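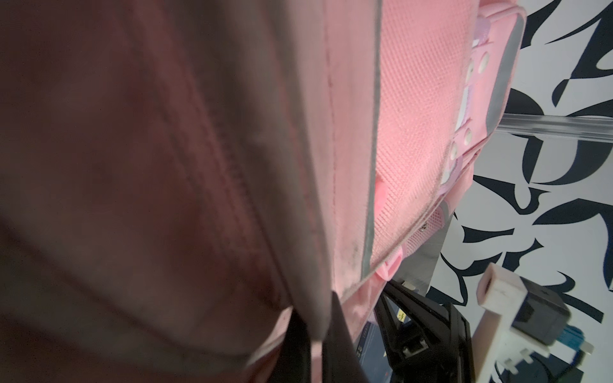 Pink backpack with a padded shoulder strap and a grey reflective strip.

Walking to School in Pendenport: second progress report to the Rudik Fund

6 min read

Prepared by Umut Kurtuluş, project coordinator

1. Where we are now

When I wrote the first report, we had two walking routes on paper and only one of them was running. Now four routes are open every school morning, and the last of them, the Harbour Route, started in January. This was the route I promised for the autumn, so it is late, and I explain the delay in section 3.

For readers at the Fund who are new to our project, I repeat the idea in short. Children meet at fixed stops near their homes and walk to school together with paid walk leaders. There is a timetable, the same as for a bus. A family can join for every morning or for certain mornings only, and it costs the family nothing. Pendenport has one primary school on the hill and most of the houses are below it, on both sides of the river. Before the project, many parents drove a very short way and then waited a long time in the queue of cars at the school gate.

The grant pays for the hours of the walk leaders, the signs at the stops, the training and half of my post. The other half of my post is paid by the town.

2. The routes

The Mill Route is the oldest and it needs the least attention from me. It leaves at 8.05 from the old bakery and arrives with time to spare. The leaders know the families well by now, and if a child is missing at a stop they usually have a message already.

The Bridge Route was difficult in the first term. We had put the second stop on the wrong side of the road, so that the group had to cross twice. A mother wrote to us and asked why we did this. I had no good reply, except that it looked shorter on the map. We moved the stop 200 metres up the road, to the wide pavement in front of the pharmacy, and now there is one crossing only. The timetable became two minutes longer and I received no complaint about this.

The Station Route goes through the new housing, where the streets still have building works. The builders change the fences often and sometimes a pavement is closed from one day to the next. Jabari Ogola, who leads this route, has made an arrangement with the site manager and gets a message the evening before. It is an informal arrangement and it depends on two people being friendly with each other. I would like to have it in writing before the summer, when the site manager changes.

The Harbour Route is the longest. Children from the lower harbour were the ones I most wanted to reach, as their families have fewer cars and the morning bus does not fit with the school bell. It is too early to say if the route will keep its children through the year. The first weeks were dark and wet, and still the group came.

3. What was late and why

The Harbour Route needed a permission for the footpath behind the fish market. The path belongs partly to the town and partly to the harbour company, Bokitz. The town gave its permission quickly. At Bokitz our letter went to the wrong department and stayed there during the whole of the autumn holiday. I should have telephoned sooner. I waited for a written reply for too long, thinking that it would be impolite to ask again, and this cost us many weeks.

When I did telephone, the matter was settled in one afternoon. Bokitz asked only that we do not use the path while lorries are loading, before 7.45. Our group passes later than this, so no change to the timetable was needed.

The lighting on the path is a separate question. Two of the lamps were broken when we walked there for the first time with the town engineer. They have been repaired. The part near the slipway has no lamp at all, and the leaders carry torches there. The engineer has put a new lamp on his list for next winter, but he was clear that a list is not a promise.

4. Walk leaders

Training was given on two Saturdays in the school hall – first aid in the morning, and road practice outside in the afternoon. I had planned for a trainer from the county, who became ill, and in her place came Mrs Suksawat from the road safety office. She was stricter than I expected and the leaders liked her very much. From her we have taken the rule that the whole group stops at every side street, even a quiet one with no car in sight. Some parents find that this makes the walk slow. I have decided to keep the rule.

We lost one leader in the autumn, who found full-time work. For a while I walked in her place on the Mill Route, and I do not regret it. I learned that the sign at the bakery stop could not be read by a small child, as it was fixed too high, and that our printed timetable used the word "depart" where "leave" would be better for everyone. Both are corrected.

The pay of the leaders is my main worry for the coming year. They work for a short time in the early morning, and it is hard to find people who want only this. The school has offered to combine the post with the lunch supervision, which would give a better number of hours. We are speaking with the head teacher about it now.

5. What families tell us

At the end of term we sent a short letter home, with a page to fill in. The page was in three languages. Many parents wrote more than we asked. The comment which came back most often was about mornings being calmer in the house, which was not among our aims when we applied to you, but I report it gladly. Several also wrote that their child now has a friend from another class.

There was criticism too. Parents with a child in the first class would like the leaders to go with the children as far as the classroom door. At present we stop at the school gate. The school does not want more adults in the corridor at this hour and I understand this, so we are trying a middle way: an older pupil takes the smallest ones from the gate to their cloakroom.

A few families left the project in the cold weeks. I have written to them, without pressure, and told them the places are open after Easter.

One matter for the Fund's attention: some parents asked if we could collect in the afternoon as well. I answered that the grant is for the mornings. The afternoon is more complicated, with clubs and different finishing times, and I do not want to start it before the morning routes are steady.

6. Money

Spending is close to plan. The leaders' hours are under budget, only for the reason that the Harbour Route began late. Printing is over budget by 400 euros, which went on the new signs at child height and on the corrected timetable. I ask for your agreement to cover this from the unused hours. The full table is sent separately, with the receipts.

7. Next steps

Until the end of the school year we will not open any new route. I want to visit every stop again in spring, together with the leaders, and look at the hedges, which grow over the pavement on the Station side. The written agreement with the builders should be ready before the summer.

In the last month of term we will repeat the letter to families. I would also like to invite somebody from the Fund to walk one morning with us. The Bridge Route is the nicest for a visitor and there is coffee at the school afterwards. Please tell me a week before, so that I can inform the head teacher.

The next report will reach you after the summer holiday.

Umut Kurtuluş
Pendenport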